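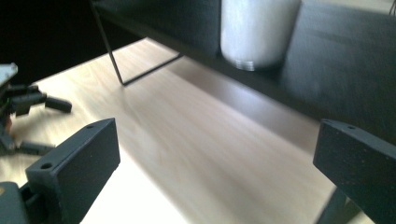
## 3. Household trials

Project Zadevel asks whether a two-finger gripper can do small household chores at a useful rate. We tested two chores: wiping a tabletop and moving light containers from a shelf to the table.

### 3.1 Method

Demonstrations were recorded by hand with the Cordeiro tool, 106 per chore. The policy was trained on Valance, the department's shared machine, and run for 40 trials per chore. A trial failed if an object was dropped or if an operator stepped in. The time limit was 2 minutes.

### 3.2 Results

| Chore | Trials | Completed |
|---|---|---|
| Wiping | 40 | 31 |
| Shelf to table | 40 | 17 |

Most shelf failures came in the approach. The fingers closed early or touched the shelf edge. Strong side light made this worse, and closing the blinds helped in later runs that are not counted in the table.

### 3.3 Discussion

Wiping is close to usable if someone clears the table first. Shelf work is not. A person does either chore in a few seconds. Our next step is to retrain on the Drallusa set (2,428 clips), which includes more low shelves.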